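목공·가구 관리 게시판 > 도막 보수
제목: 짙은 갈색 유광 식탁, 앞 모서리 칩과 상판 스커프 부분 보수 문의

o_lombardi (글쓴이)
Verkia 식탁입니다. 중고로 들여와 6년 썼고, 들여올 당시의 도막 이력은 모릅니다. 상판은 짙은 갈색에 유광이고 전체적으로 잔 스커프가 있습니다. 앞쪽 모서리를 따라 밝은 색의 작은 칩이 여러 군데 있습니다.

지금까지 한 것은 중성세제 희석액으로 닦고 마른 극세사로 마무리한 것뿐입니다. 왁스나 오일은 제가 쓰는 동안 올린 적이 없습니다. 전에 쓰던 분이 뭘 올렸는지는 알 수 없습니다.

알고 싶은 것은 세 가지입니다.
첫째, 상판 전체를 벗기지 않고 모서리 칩만 메울 수 있는지.
둘째, 유광을 유지하면서 스커프만 줄일 수 있는지.
셋째, 보수 후 식기를 그대로 올려 써도 되는 시점.

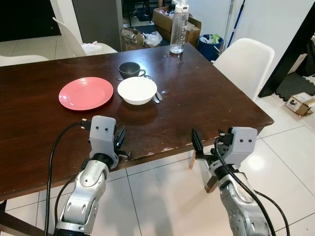 식탁 앞쪽 모서리와 상판. 평소 쓰는 식기 포함.

매트는 깔지 않습니다. 접시, 볼, 머그를 맨 상판에 바로 놓고 씁니다. 도막이 라커인지 폴리우레탄인지부터 확인해야 한다면 방법도 부탁드립니다. 가급적 안 보이는 데서 하고 싶습니다.

사포고래
도막 확인이 먼저입니다. 상판 밑면은 도장 사양이 다른 경우가 많으니 상판과 같은 도막이 감겨 내려온 모서리 하단에서 하세요. 면봉에 변성 알코올 묻혀서 대고 기다렸다가 눌러 봅니다. 끈적해지면 셸락 계열. 반응이 없으면 다른 자리에 라커 신너로 같은 시험을 합니다. 녹으면 니트로셀룰로오스 라커, 쪼글쪼글 들뜨면 유성 바니시 쪽, 아무 변화 없으면 촉매형이나 2액형 우레탄으로 보면 됩니다.

신너 시험은 환기하면서 하고, 면봉은 물에 적셔서 버리세요.

칩이 밝은 색이라는 건 착색층까지 떨어졌다는 얘기로 읽힙니다. 클리어만 올려서는 색이 안 맞습니다.

결따라
사진으로 보면 칩이 작습니다. 저 정도면 하드 왁스 스틱으로 충분해 보입니다. Omerović 스틱 중에 짙은 갈색 두 단계가 있는데 둘을 섞어 녹여서 채우고 플라스틱 스크레이퍼로 깎으면 됩니다. 착색 따로 할 필요 없습니다.

스커프는 건드리지 않는 쪽을 권합니다. 유광은 부분 연마하면 그 자리만 광이 달라져서 원래보다 더 눈에 띕니다.

사포고래
결따라 님, 모서리에 왁스는 반대합니다. 평면 중앙이면 몰라도 모서리는 손목하고 소매가 계속 닿는 자리입니다. 왁스는 연화점이 낮아서 여름에 밀려 나옵니다. 그리고 한번 왁스가 들어간 자리는 나중에 도료를 올릴 때 크레이터링 원인이 됩니다. 제거하려면 미네랄 스피릿으로 여러 번 닦아야 하고 그래도 남습니다.

도막 위에 다시 도장할 계획이 있으면 번인 스틱이나 에폭시 퍼티로 가야 합니다.

결따라
소프트 왁스와 하드 왁스를 같은 것으로 취급하시는데, 하드 쪽은 전기 인두로 녹여 쓰는 물건이고 상온에서 손톱이 안 들어갑니다. 저희 집 책상 모서리에 넣은 건 여름을 여러 번 넘겼습니다.

재도장 계획이 있는지는 글쓴이가 안 쓰셨습니다. 계획이 없으면 크레이터링 얘기는 해당 사항이 없습니다.

o_lombardi (글쓴이)
재도장 계획은 없습니다. 단, 스커프 처리 방법에 따라 생길 수는 있습니다.

시험 결과 올립니다. 모서리 하단에서 변성 알코올 무반응. 라커 신너는 면봉을 댄 자리가 물러지고 면봉에 갈색이 묻어났습니다. 말린 뒤 그 자리는 광이 죽었습니다.

사포고래
니트로셀룰로오스 라커네요. 갈색이 묻어난 걸 보면 클리어 아래 착색층만 있는 게 아니고 토너가 라커에 섞여 있을 가능성이 있습니다. 그러면 연마할 때 색이 같이 깎입니다. 이 점은 결따라 님 말대로 조심할 이유가 됩니다.

대신 라커는 재용해가 되니 보수 조건은 좋은 편입니다. 같은 계열을 올리면 기존 도막과 융착됩니다. 우레탄이었으면 층간 부착부터 걱정해야 했습니다.

회색타일
비슷한 상판을 작업해 본 사람입니다. 400번으로 시작하라는 글이 많이 돌아다니는데 토너 들어간 라커에는 거칠다고 봅니다. 저는 그 번수로 시작했다가 가장자리 색을 날렸습니다. 모서리는 압력이 집중되어서 평면보다 훨씬 빨리 깎입니다.

평면의 스커프만이 목적이면 사포를 쓰지 말고 컴파운드로만 가세요. 광택기 말고 손으로.

결따라
동의합니다. 컴파운드는 실리콘 없는 제품인지 확인할 것. 자동차용 중에 실리콘 들어간 게 많습니다.

사포고래
400번이 무조건 거칠다는 말에는 동의하기 어렵습니다. 퍼티나 번인 메운 자리를 평탄화하는 용도로는 그 번수가 맞습니다. 문제는 주변 도막까지 같이 문지르는 겁니다. 메운 자리 둘레에 마스킹 테이프를 붙이고 작은 블록에 감아서 그 위만 치면 됩니다. 테이프가 닳기 시작하면 멈추고 고운 번수로 넘어갑니다.

회색타일
제 경우는 블록 없이 손가락으로 문질렀습니다. 그 차이는 인정합니다. 그래도 처음 하는 분께 권할 번수는 아니라고 생각합니다.

o_lombardi (글쓴이)
정리하면 평면은 컴파운드, 모서리는 왁스 또는 번인으로 의견이 갈린 상태로 이해했습니다.

칩 중 하나에 Omerović 하드 스틱을 먼저 써 보겠습니다. 색이 안 맞으면 인두로 다시 녹여 빼겠습니다. 나머지 칩은 그 결과를 보고 결정합니다. Talura 보호제를 마지막에 올릴지도 고민 중인데, 라커 위에 써 보신 분 있습니까.

사포고래
Talura는 성분표에 뭐라고 적혀 있습니까? 용제형이면 얇은 라커에는 권하지 않습니다. 쓸 거면 신너 시험한 그 자리에서 먼저 해 보세요. 이미 광이 죽은 자리라 손해 볼 게 없습니다.

Gunther Kasten (운영진)
게시판 안내입니다. 용제 시험을 설명할 때는 환기와 폐기 방법을 같이 적어 주십시오. 이번 글은 적혀 있어서 그대로 둡니다. 특정 제품의 판매처 링크는 쪽지로 주고받으시기 바랍니다.

질문 하나 덧붙입니다. 스커프의 원인을 정해 두지 않으면 보수 후 같은 자국이 다시 생깁니다. 맨 상판에 식기를 놓는다고 하셨는데, 접시와 볼의 굽 상태를 확인하셨습니까. 굽에 유약이 없는 제품은 바닥면이 연마재와 비슷하게 작용합니다.

o_lombardi (글쓴이)
확인했습니다. 흰 볼은 굽이 무유이고 손톱으로 긁으면 사각거립니다. 분홍빛 도는 빨간 플라스틱 접시는 바닥에 걸리는 데가 없습니다. 회색 머그는 굽까지 유약이 있는데 한쪽에 작은 결손이 있습니다.

볼이 주된 원인 같습니다. 흰 접시도 여러 장 씁니다. Sollatholm 제품이고 굽은 볼과 같은 상태입니다. 접시는 굽과 별개로 윗면에 확인할 게 있어서 사진을 붙입니다.
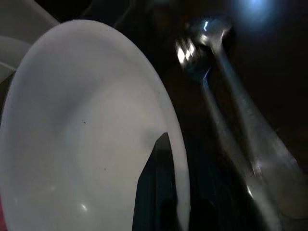
Ottavio Lombardi
글쓴이 · 목공·가구 관리 게시판 정회원

우묵한 안쪽 면에 어두운 점이 두 개 있습니다. 아주 작습니다. 유약 속의 철점인지, 표면에 붙은 오염인지 판단이 안 됩니다. 오염이라면 떨어져 나온 입자가 상판에서 연마재 노릇을 할 수 있는지도 궁금합니다. 게시판 주제에서 벗어나면 옮기겠습니다.

회색타일
사진만으로는 구분이 안 됩니다. 손톱 끝으로 지나가 보세요. 턱이 있으면 부착물, 움푹하면 핀홀, 아무것도 안 걸리면 유약 아래 점입니다.

도요일기
도자 하는 사람입니다. 흰 유약의 소지 철점은 보통 가장자리가 번져서 갈색 테가 보입니다. 확대경으로 테가 있는지 보시면 됩니다. 점이 또렷하고 테가 없으면 음식물 잔여나 먼지 쪽을 먼저 의심합니다.

순서는 이렇게 하세요. 미지근한 물에 불린다. 베이킹소다를 되직하게 개어 손가락으로 문지른다. 헹구고 말린 다음 다시 본다. 남아 있으면 과탄산소다로 한 번 더 합니다. 철수세미는 쓰지 마세요. 새틴 느낌의 유약은 금속 자국이 잘 남고, 그 자국이 또 오염처럼 보입니다.

결따라
철점이면 사용에 문제 없는 거죠?

도요일기
유약 아래 있으면 문제없습니다. 핀홀이면 착색은 되겠지만 식탁 상판을 긁을 일은 없습니다. 윗면의 점은 상판 스커프와 관계가 없다고 봐도 됩니다. 접시를 엎어 놓고 쓰는 게 아니라면요.

굽 쪽은 얘기가 다릅니다. 무유 굽은 갈아서 쓰는 게 맞습니다. 다이아몬드 패드나 내수 사포로 물을 묻혀 가며 굽만 돌려 주세요. 마른 상태로 갈면 분진이 나옵니다. 400번이면 적당하고 더 고와도 됩니다.

사포고래
이 글에서 400번이 처음으로 합의된 용도가 나왔네요.

Gunther Kasten (운영진)
접시 질문은 이 글에 두셔도 됩니다. 굽과 상판 손상이 연결되어 있어 분리하지 않겠습니다.

겹쳐 보관할 때의 문제도 적어 둡니다. 무유 굽을 아래 접시 안쪽에 바로 얹으면 그 면이 먼저 상합니다. 장마다 키친타월이나 펠트를 끼우시기 바랍니다. 세워서 보관한다면 테두리끼리 닿는 지점을 보십시오.

회색타일
펠트는 접착식 말고 그냥 끼우는 것으로 하세요. 접착제가 굽에 남으면 그게 또 상판에 묻습니다. 라커에는 가소제 이행도 문제입니다. 말랑한 PVC 매트를 라커 상판에 오래 깔아 두면 도막이 물러져서 매트 무늬가 찍힙니다. 매트를 깔 거면 천이나 코르크로.

o_lombardi (글쓴이)
중간 결과입니다.

접시: 점 두 개 모두 손톱에 걸리는 턱이 있었고, 아래쪽에 있던 것은 베이킹소다로 떨어졌습니다. 위쪽 것은 옅어졌는데 남아 있습니다. 과탄산소다는 아직 안 했습니다.

굽: 접시와 볼 모두 물 묻혀 갈았습니다. 유리판 위에서 밀어 보니 소리가 거의 없어졌습니다. 머그의 결손 부위도 같이 다듬었습니다.

모서리: 칩 하나에 하드 스틱을 넣었습니다. 짙은 쪽 단독은 너무 검고, 두 색을 섞으니 정면에서는 맞습니다. 비스듬히 보면 광이 낮습니다.

평면: 무실리콘 컴파운드로 손바닥만 한 면적만 시험했습니다. 얕은 스커프는 줄었고 깊은 것은 그대로입니다. 천에 갈색은 묻어나지 않았습니다.

결따라
광 차이는 왁스의 한계입니다. 라커 펜으로 점만 찍어 주면 줄어드는데, 왁스 위라서 부착은 보장 못 합니다.

사포고래
그래서 번인을 권한 겁니다. 나머지 칩은 드롭필로 해 보세요. 착색 마커로 색부터 맞추고, 라커를 이쑤시개 끝에 묻혀 한 방울 떨어뜨리고, 마르면 꺼지니까 반복합니다. 주변보다 살짝 올라올 때까지 쌓은 뒤 평탄화합니다. 시간은 걸려도 재료가 같아서 광이 맞습니다.

회차 사이는 손에 안 묻는 정도면 되고, 마지막 방울 뒤에는 36시간 두고 연마합니다. 그 전에 갈면 나중에 다시 꺼집니다.

o_lombardi (글쓴이)
식기를 올리는 시점도 그 기준으로 보면 됩니까?

사포고래
아닙니다. 연마 가능한 것과 뜨거운 머그를 올려도 되는 것은 다릅니다. 라커는 완전히 경화돼도 열에 약해서 백화가 생깁니다. 컵받침은 계속 쓰세요. 칩 보수한 모서리에는 어차피 식기를 놓지 않을 테니 나머지 면은 평소대로 쓰면 됩니다.

결따라
저는 실내 온도가 낮으면 더 두는 편입니다. 냄새가 남아 있으면 아직 마르는 중입니다.

o_lombardi (글쓴이)
드롭필은 토요일에 시작합니다. 왁스를 넣은 칩은 비교용으로 그대로 두고 나머지만 진행합니다. Talura는 성분표에 석유계 용제가 있어서 쓰지 않기로 했습니다.

도요일기
남은 점에 과탄산소다를 쓸 때는 온수에 풀고 고무장갑 끼세요. 금속 식기는 같이 담그지 말고요.

o_lombardi (글쓴이)
확인했습니다. 수저는 따로 씻겠습니다.

댓글 44개 중 추천 댓글만 표시됩니다. 전체 댓글 보기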